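Morkberg Edik Tabletop Fixture Set: Do You Need It?

Price paid: $170, plus shipping
Bought from: Vestergaard
Used for: setting up and re-checking a one-arm bench cell
Rating: 2 stars for the paperwork, a grudging four for the parts

I don't like paying for printed squares. Anyone with a laser printer can make fiducial tags, and anyone with a 3D printer can make a block to stick them on, so when our shop in Bistadcombe started talking about the Edik set I was the one asking why we couldn't do it ourselves over a weekend. I lost that argument. I've now used the set since June and I still think it costs too much, though my reasons have changed a little.

What you get is a border that goes together in bars, a shallow tray with a tag on the front wall, tagged blocks, a flat sheet with four markers on it, and a bag with 16 screws. The sales page calls this a "complete alignment environment." It's a fence, a dish and some blocks.

The border goes down first. The bars butt together and the joint in the front rail is supposed to pull itself flush as you tighten. Ours didn't. I could catch a fingernail on it. Loosening both sides, pressing a steel ruler along the front and tightening again got it close enough. The manual shows this step in one drawing with an arrow pointing at nothing in particular. Do it before you mount anything else, as you'll want your elbows on the table. 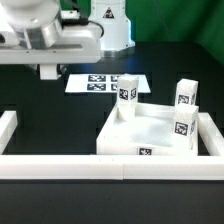

Then comes the camera check, and I'll give Morkberg some credit. With the four-marker sheet lying flat you get your table plane, and with the tagged blocks standing up you get an idea of how far off things are once you leave that plane. Plenty of homemade setups skip the second part. Ours did for a long time, and we had picks that looked fine on the flat sheet and went wrong on anything with height. The blocks carry tags on more than one face, so a fixed camera at an angle has more to work with than a single square seen edge-on.

The sheet is the weak item. It came rolled and it wanted to stay rolled. I ended up leaving it under a stack of binders overnight, and a sheet that holds its curl is no good as a flat reference. For this money it should ship on a rigid backing. If yours arrives rolled, don't calibrate with it the same day, whatever the quick-start card says.

The advertised setup time is 30 minutes. I don't believe that number and I'd like to know who they timed. It took me most of an afternoon the first time, including the ruler business and one full restart after I bumped the tray with my sleeve. Hjalti Arnardóttir, who has far more patience than I do, did it again the following week and was quicker, but she already had my notes taped to the bench.

Next you run the pick test. The routine takes a block, lifts it over the tray and compares where the camera sees the tag with where the arm thinks it has put it. Run it slowly. The default speed in the sample program is much too brisk for a fixture you've only just squared up, and the tray walls are easy to clip if your height offset is wrong. I cut the speed way down and put the first approach point well above the walls.

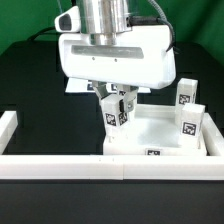

Pick test with the Edik blocks: one in the gripper, two still standing at the tray.

Watch the fingers as they close. If a block twists, look at the finger pads before you blame the calibration. I wasted an hour editing offsets on a problem that went away when I cleaned the pads and snugged a loose fastener. The manual doesn't mention pads anywhere. It does have a whole page on the philosophy of repeatable environments, which I read twice looking for a torque value.

Something else to look at while you're in there is the cable run. Jog the arm through its full working area by hand and see where the slack goes. A cable that hangs politely at home position can drag at the far corner, and then you get an error that shows up on one side of the table only and makes you doubt everything else. The software that comes with the set will happily average that error across all your points and hand you a green check mark. I don't trust that check mark. Look at the separate residuals, which are hidden under an "Advanced" tab for no good reason.

The wrist camera is a separate job and it gets a skimpy section at the back of the manual. You open the gripper, bring it in with a block between the fingers, and record the tag from several poses.

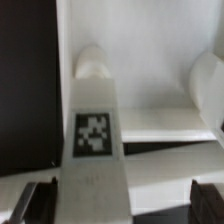 Focus is where I had trouble. Up close, our tag edges went soft, and the detector would find the tag in one pose and lose it in the next. Backing off helped. More light helped too, up to the point where pale plastic starts to wash out. Morkberg's minimum distance looked optimistic to me, and I'd ignore it and find your own by stepping back until detection stops flickering. Take more poses than the sample program asks for, and tilt the wrist between them. A pile of near-identical views will give you a lovely score and a useless transform.

Upkeep is dull but cheap. Wipe the tags with a dry cloth. No solvent, which I tested on a spare so you don't have to. Re-check the front joint whenever somebody has leaned on the table. Redo the pick test after any change to the gripper, including swapping the pads.

Would I buy it again? With my own money, no. I'd print the blocks, buy a decent rigid target and cut a border out of whatever was in the rack. The shop would, and Hjalti has already asked for a second set for the other bench. If you have no printer and no spare afternoons, the parts do the job once the joint is flush. Ask Vestergaard to ship the sheet flat. They did it for our replacement without charging, and it's the one we use now.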